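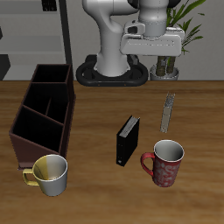
Kellach desk tidy demo set, open day release

README

Hi! This is the simulated data I put together for our open day at Lundau (2025-07-09), where visitors got to drive an arm around a virtual desk and try to put a book away in the organizer. I've packed it up because a few of you asked to take it home and play with it.

What's in it
200 episodes, all rendered, no real camera footage. Every one has the same kind of setup: a white arm on a wooden tabletop, an organizer with compartments, a black book standing up, and a couple of mugs to steer around. The mugs move between episodes, so don't hard-code anything (I did, and paid for it all morning).

Who drove
Visitors did 89 of the episodes, and Katsuhiko Fukuda and I did the rest. Visitor runs are wobblier and I kept them that way. I love them! One kid went for the red mug three times in a row.

Files
episodes/ has one folder per run
visitors.txt lists which runs came from the public
tokgoz.cfg holds the Tokgöz controller settings we used on the day

Known problems
3 runs have no gripper log. The plant behind the table is only scenery and has no collision shape, so the arm can swing right through the leaves. I want to fix that before the November release.

Questions go to me, Taner Polat, at the Pamora desk. Use it for whatever you like, just keep this file with it.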